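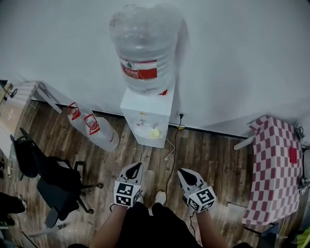
**Brakville, 01/11/2022**

Water corner update, for the few of you who asked (hi, all two of you). The dispenser has a full-time spot against the gray wall now, right next to the outlet, and I'm weirdly happy about it!

---

We looked at plumbed-in ones first. Stodimar wanted to open up the wall and I said no thanks. Big jug on top it is - old school, goes glug, everyone knows how it works.

---

The spare bottles live on the floor to the left, on their sides. I know, I know. I keep meaning to order a rack from Bakilana but the one I like holds 7 and I don't want to look at 7 bottles.

---

If you've never swapped a jug: wipe the neck, peel the seal, bend your knees, commit. Hesitating halfway is how I mopped this floor in February.

---

Also the dark planks show every single drop. Pretty floor, very judgmental. There's a drip tray under the taps, and a little pale yellow thing has been sitting in it - cup? cap? Whoever it belongs to, come get it.

---

Next job is the power cord. It comes down from the outlet and heads off across the floor, and I want it clipped along the baseboard before I trip on it. Plalton has cord clips in packs of 20, so that's this week's thrilling purchase.

---

The red-and-white checkered tablecloth stays, by the way. I've had over five complaints. It stays.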